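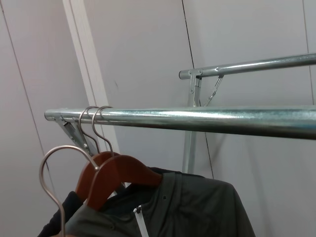 Switching the closet over for winter – quick version

Posted Oct 17, 2025

Did mine last night, took 2 hours with the TV on. Do it before the first cold morning, not on it.

Pull everything out first. Yes everything. Bed, floor, wherever. Wipe down the rod and the shelf with a damp cloth, then a dry one. Vacuum the corners, moths love the corners.

Sort as you go. Keep out – wear now – store – give away. Didn't wear it all summer? Give away pile. Don't try things on or you'll be there til midnight.

Wash before you store. Even the stuff that looks clean. Sweat and sunscreen go yellow over the winter and then it's too late. Dry all the way, a whole day if the weather's damp.

Fold knits, hang the rest. Sweaters on hangers get shoulder bumps. Coats need a wide hanger, shirts can go on whatever you've got. Button the top button so they dont slide off.

Bins: I use the flat Penberg ones, they go under the bed. Heavy on the bottom, linen on top. Cedar blocks, sand them lightly if they've lost the smell. No plastic dry cleaner bags, take those off.

Label the short end of the bin. Learned that one the hard way.

Then hang by lenght, long coats at one end, shirts at the other. Leaves a gap underneath for boots.

Give away pile goes in the car tonight. Not the hallway.

Next up – what to do with 132 single socks.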